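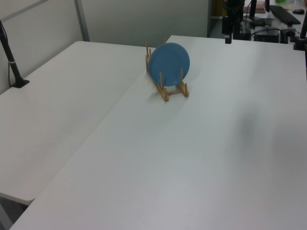 Thu 19 December

Up too late again. Vosach. Told myself one run before bed and then it was past two and my thumbs hurt.

Quick notes before I forget what I even did.

Finally past the ice floor. Been stuck there since July, on and off, mostly off. The trick (for me anyway) was dropping the big hammer and going back to the starter knife. Feels wrong. The knife does nothing per hit but you can roll out of any swing, and the bell things only ever hit you when you're stuck in a swing. Should have tried that months ago. Stubborn.

Then seven rooms in a row with no healing. Seven. Got to the boss with a sliver and died in maybe four seconds, didn't even see the second phase. Did see he has one, there's a mark on the bar. Great.

Score was 50 short of my best. FIFTY. One pot. One stupid pot I walked past on the second floor becuase I was being careful.

Best is still from summer. I'd like to get rid of it before New Year, it's annoying to look at on the title screen.

Other stuff. The Fima sale started. I have 809 points sitting in the account and the game I want is 1,000, obviously. It's always like that. Could top up but the smallest top up is way more than I need and then I'd have leftover points sitting there till next winter, and I know how that goes, I buy some fishing thing I play once. So no. Waiting. Sale runs past the weekend so there's time to be weak about it.

Did grab the free demo of Boltex. Trains and magnets, sort of a puzzle game, sort of not. First half hour was lovely. Music is so good, real slow piano stuff, and then the timer shows up and I stopped liking it. Why a timer. I was happy pushing my trains. Looked in the options and there's a way to turn the clock off but then it won't save your stars. I don't care about stars. I do care a little about stars.

Will try again tomorrow with the clock off and see.

Controller is drifting again, left stick. The Adamczyk one, the one I paid too much for. Walks me slowly to the left if I put it down, wich killed me once in Vosach while I was getting a drink, and yes I should have paused. Turned the dead zone up a notch and it's better but aiming feels mushy now. Maybe clean it. Maybe just go back to the old pad with the bad shoulder button — don't need the shoulder button for the knife.

Oh and the patch. Changed the map colors so locked doors are gray and cleared rooms are also gray. A different gray. I ran back to the same locked door three times. Hope they fix that, everyone on the boards is mad.

Work early. No playing tonight. Okay, one run, knife only, smash every pot, in bed by eleven.

Need batteries.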